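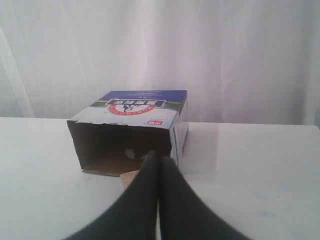

My best tip for anybody building a gripper arm at home: practice on junk first. I keep old milk cartons on the bench for it — free, light, and who cares if one gets crushed. Lay the carton on its side, flap down on the table, and bring the fingers in closed. Go slow! I give mine 6 seconds for the last bit. Wipe the tabletop before you start, too. And hang a plain curtain behind it (an old sheet works fine) so the camera isn't staring at your shelves.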